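Skomelari opens its home training room in Sodcombe

The robotics company Skomelari has moved its teaching work out of the laboratory and into a furnished living room in Sodcombe. Since November, operators there show household tasks to robot arms by remote control, and the recordings are then used to train the company's control software, called Nalon.

The first task on the list is picking up clothes from a sofa. It was chosen by Ariel Dumlao, who leads the teaching team and who worked before with arms for sorting parcels. A parcel has corners, she explained, and it keeps its shape when the gripper closes on it. A shirt or a pair of trousers has a new shape every time it is dropped, so the operator must decide each time where to take hold.

One operator drives the arm with a pair of hand controllers and watches the view from the wrist camera on a screen. A second person puts the clothes back on the seat between attempts. They change places after every 2 hours, because the work is tiring for the wrists and for the eyes. The company has 7 operators at present, and most of them had no experience with robots before they were hired. 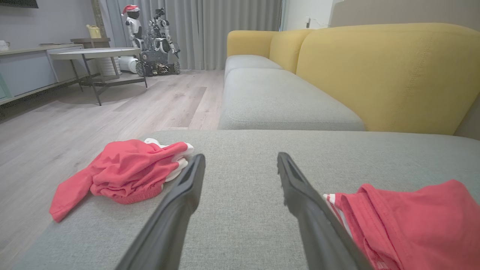
The most difficult moment is the approach. If the fingers come down too far, they press into the cushion and the arm stops for safety. If they stay too high, they close on air or take only a thin fold, and the garment slips out on the way up. New operators are asked to stop just over the seat, look at the cloth again, and only then go down. Ms. Dumlao said that this small stop was first considered a waste of time, but the software learned better from demonstrations which included it.

Failed attempts are not deleted. The operator marks them with a pedal and continues, and the part where the grip is lost and corrected is stored separately. According to the team, Nalon had almost no ability to recover from a bad grip when it was trained only with clean examples.

Skomelari plans to collect 4,000 demonstrations of the clothes task before it begins with the next one, which will be the folding of towels. The operators have also tried teaching by hand, where a person holds the arm and leads it through the movement. This method remains in use for opening drawers and doors. For soft things it was given up, as the arm is heavy to guide and the person's own hands often covered the view of the camera.

The recordings are checked by Bolger, a small firm which also wrote the program for labeling them. Its staff look at each demonstration and note the moment of first contact, the moment of lifting and the moment of release. Demonstrations with a long interruption are sent back to Sodcombe, where the operator who made them can decide if they should be repeated.

Skomelari did not give a date for a first product. Ms. Dumlao said the room will stay in use through the winter, and that the team would like to hire more operators for the evening shift. Applicants need steady hands and patience, and training is given on site.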